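Search this site Go

Week 2 handout: teaching by remote control

Okay, so last time Fengying Fang walked us through moving an arm by hand, and I loved it, but today you get the headset and gloves! I've picked the duster and basket task for the Ernedden exercise (sounds easy, wait till you try the grip). Each of you records 50 demos. Keep your movements slow and smooth, and if you fumble, finish the try anyway and mark it in the log. 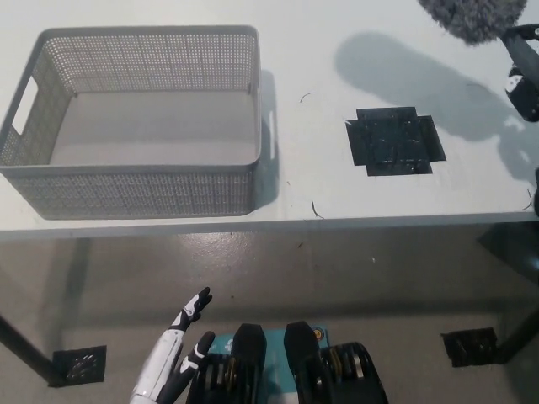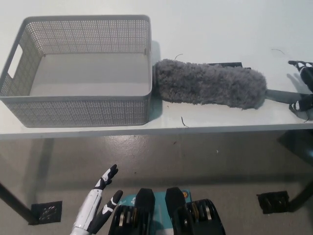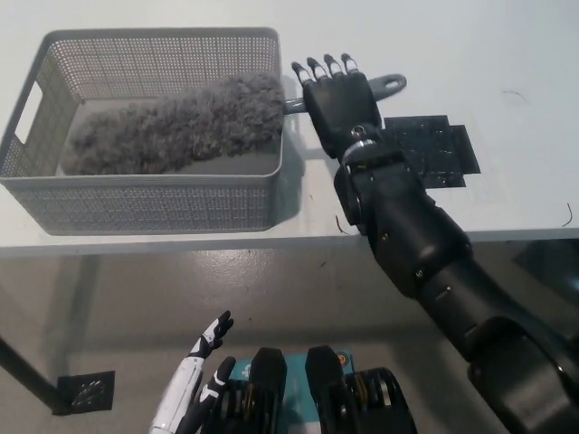 Same table, same gray basket all the way through.

Should I always start with the duster in the same spot?
Move it a little between demos. A robot that has only seen one starting spot tends to miss when things shift, so slide it or turn it a bit each time.

Logs go in the Skarkeo folder, and please read Liao up to page 88 before we meet again.

2 comments 345 shares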